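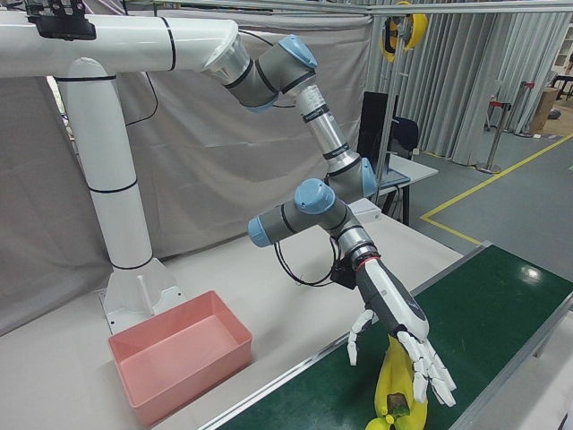 Bananas should be carried by the stem end and nowhere else, one packer at Pustdale told us, and any mark on the side of a fruit is a sign that someone was in a hurry. Others in the same packing room disagreed. They said that a large bunch held only by the stem end tends to tear at the join, and that a torn join costs more than a light mark on the peel. Both views came up again at Tridano, and the two sites have different house rules as a result. This section sets out what we counted as handling damage and where on the line we found it.

4.2 Handling damage between belt and bin

We looked at 3326 bunches over the two sites. Each bunch was checked twice, first on arrival and again after it had been placed in a bin. A bunch was entered as marked if the second check found a bruise, scrape or split that was not on the card from the first. Marks already present on arrival were left out, even when they had grown darker by the second check. Of the full set, 2669 bunches had no new mark and 657 had at least one.

Figure 3. Bunch of bananas above the green belt, stem area at the top. The pink bin to the left of the belt is empty.

For scoring, we split each bunch into three zones: the stem area where the fruits join, the outer curve and the tips. Figure 3 gives a view of the stem area, the dark brown part from which the yellow fruits hang. It is the easiest zone to score under overhead light. The tips are harder. Small tip bruises do not show well on bright peel until some hours have gone by, so our tip counts are probably low.

Most new marks were on the outer curve. This fits with what staff at both sites described as the usual cause, a bunch being set down on its side against fruit already in the bin. The first bunch into an empty bin was marked less often than those that followed, and bunches placed last, when the bin was nearly full, were marked most often. Bins lined with Atum paper did slightly better than bare plastic ones at Pustdale. At Tridano we saw no difference, but only 100 bunches there went into lined bins and we would not read much into it.

Stem tears were rare and came almost entirely from the larger bunches. We did not weigh every bunch. A scale was available at Tridano only, where bunches over 2000 g were noted on the card, and all but a few of the torn joins at that site were in this group. The packers who support the fruit from the side may therefore be right as far as heavy bunches go. For lighter ones we found nothing to separate the two ways of holding.

Rail contact was also recorded. Scrapes from a side rail are long and narrow and follow the curve of the fruit, which makes them easy to tell from bruises. They appeared mainly on bunches that had drifted to one edge of the belt. Pustdale had more of them than Tridano, and after the belt there was cleaned in May the number fell. We did not plan for this change and cannot say whether the cleaning was the reason.

Ripeness was scored by peel color using the Shen card, with one card kept at each site. Fully yellow fruit took new marks more often than fruit with green at the ends. The two cards had faded by different amounts by the time we compared them, and color scores should not be compared between sites. Within each site the order of the scores held up well when a second person repeated them.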